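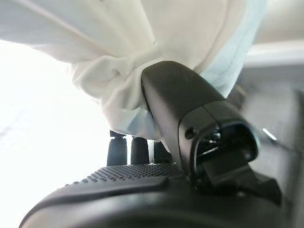
Who can apply for the Drinirix award?

Any artist living or working in Petlow can apply, in any medium, provided they have left full-time study. Artists who have held the award before must wait three years before applying again.

PETLOW ARTISTS' ASSOCIATION
Minutes of the ordinary meeting held in the upper room, Clegg Gallery, in August, at 7 p.m.

Present: the Chair, the Secretary, the Exhibitions Officer, the Membership Officer, and ordinary members as signed in the attendance book.

Apologies were received from the Education Officer and from two members of the print workshop.

1. Minutes of the previous meeting
The minutes were taken as read. One correction was made under item 4, where "etching press" should have read "relief press". With that change they were agreed and signed by the Chair.

2. Matters arising
2.1 The Secretary reported that the gallery had replied about the loading door. The door will be available to exhibitors until 9 p.m. on hanging days, and the key must be signed for at the front desk.
2.2 The question of storing plinths over the winter had not been settled. The gallery has offered the space under the back stairs, which will not take the larger plinths. The Exhibitions Officer is to measure them and report back.
2.3 The letter of thanks to the outgoing life class tutor had been sent.

3. The Drinirix award
3.1 The Chair reminded members that the award is made once a year to one artist, to allow a period of uninterrupted work. It carries a sum of £2000, paid in two equal parts, the first on acceptance and the second when the work is shown.
3.2 The Secretary had received 20 applications by the closing date. Painting and drawing made up the greater part. There were also applications in ceramics, textiles, photography and sound. Two arrived without a statement and the applicants had been invited to supply one.
3.3 A member asked whether the written statement put off artists who find writing difficult, and suggested that a recorded statement be accepted in its place. Several members spoke in support. The Exhibitions Officer was concerned that recordings might run long and asked for a limit. It was agreed that a spoken statement of up to five minutes may be submitted from next year, and that the form be reworded.
3.4 It was further agreed that a limit of 500 words be placed on written statements, so that the two forms should be of similar weight.
3.5 The selectors will meet before the autumn exhibition. Members who have applied, or who share a household or studio with an applicant, are to take no part.

4. Stellen bequest
4.1 The Chair outlined the terms of the Stellen bequest. The Association has been left the contents of a sculptor's studio, consisting of plaster models, sketchbooks, letters and a quantity of tools. The family has asked that the sketchbooks be kept together and that they be made available to students.
4.2 The Secretary had made a first visit to the studio. The sketchbooks are in good order and mostly dated by the artist. The letters are not sorted. Some of the plaster models have been damaged by damp and advice will be needed before they are moved.
4.3 There was discussion as to whether the Association was the proper home for the material. One member felt that the county record office would look after the letters better than we could. Another thought the whole should stay in Petlow, where the artist had taught for most of her life. The Chair said that nothing in the terms prevented a loan.
4.4 Agreed: to accept the bequest; to approach the record office about a long loan of the letters; to keep the sketchbooks at the gallery in the locked cabinet.
4.5 The tools may be used by members. The Membership Officer will draw up a list and a borrowing sheet.

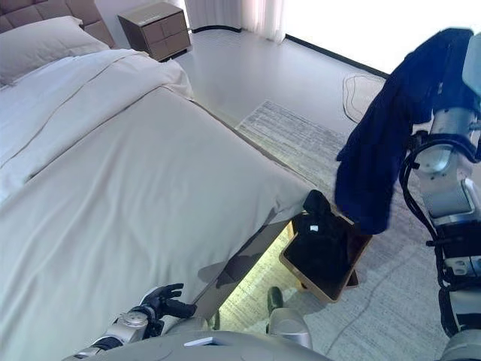 Dennis Birkett

5. Autumn exhibition
5.1 The Exhibitions Officer presented the plan for the two ground floor rooms. Framed work will hang in the front room and three-dimensional work will be shown in the back. The corridor will be left clear at the request of the gallery.
5.2 Each member may submit three works. The selectors will try to show at least one by every member who submits, though this cannot be promised.
5.3 All framed work must be strung and labelled on the back with the artist's name, the title, the medium and the price. Work with clip frames will not be accepted. A member asked that this be printed in bold on the form, and this was agreed.
5.4 It was agreed to print 1000 invitation cards. The choice of work for the front of the card caused some discussion. It was resolved by a show of hands to use a drawing from one of the Stellen sketchbooks, subject to the family's consent.
5.5 Large-print labels will be provided in both rooms. A touch table will be set up in the back room, and members working in clay, wood or stone were invited to lend pieces which may be safely handled. The Secretary is to write to the local society for blind and partially sighted people to offer a guided visit before opening.

6. Membership
6.1 The Membership Officer reported three new members and one resignation. The new members were welcomed.
6.2 The subscription will remain unchanged for the coming year.

7. Life class
The class has a new tutor and will resume in the autumn. The heaters in the upper room have been looked at and one is to be replaced by the gallery. Members are asked to bring their own boards, as those in the cupboard are warped.

8. Any other business
8.1 A member asked whether the talk on artists' families could be repeated for those who had been unable to attend. The Secretary will ask the speaker.
8.2 A green portfolio left after the last meeting is still at the front desk.

9. Next meeting
To be held in the same room at 7 p.m. Items for the agenda should reach the Secretary in writing one week beforehand.

The meeting closed at 8.50 p.m.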